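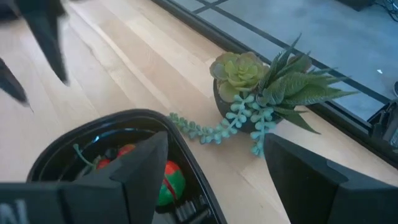 Artificial succulents against a window – fading and cleaning

7 replies

acocco_ornella
Looking for data on UV fading of artificial succulents kept on a wood table, right up against the glass. Mine is a mixed arrangement in a dark gray pot: pale green rosette, a spiky aloe type, trailing bead strands. I want to know which part goes first and whether a spray helps.

gpichon
The strands, in my experience. Thin parts have more surface for the amount of material. I had a similar pot in a south window and the beads went chalky in 4 months. The rosette held.

Albane V.
Disagree. Pigment matters more than thickness. Blue-green strands on mine look the same after 2 summers, and the aloe turned brown at the tips. Which way does the window face?

acocco_ornella
West. Direct sun from mid-afternoon until it drops behind the building next door. The frame is black and gets hot enough that I don't leave my hand on it.

gpichon
Then heat is your second problem. Keep the leaves off the frame. Soft plastic sitting on a hot surface can get tacky and pick up the finish. I would pull the pot back a hand's width.

acocco_ornella
I need the table depth for work. Turning it so the spiky one faces the room is an option, but then the strands hang behind the pot and there is no point in having them.

yazzie_arlo
Clear UV spray, two light coats, outdoors, let it cure overnight. I used the Cliline matte. It slows fading and does not stop it. Test one strand first – mine dried slightly milky on the darker leaves.

Albane V.
Spray also makes dust removal harder. The toothed edges hold lint once they are coated. I would skip it and fit film to the glass.

yazzie_arlo
Film for one pot is out of proportion.

Albane V.
It protects the tabletop too. Pale wood changes color in sun, and anything that stays in one spot leaves a mark. Lift the strands now and then and check underneath.

S_Moulin
Cleaning, as it was in the title: soft dry brush for the rosette, working from the center out. Lukewarm water and a drop of dish soap for the strands, then lay them flat on a towel. Do not pull on the beads. They come off the stem and glue shows.

acocco_ornella
Brushed it this morning and moved it in from the frame by the width of the brush. Will test the spray on one strand in October and post the result.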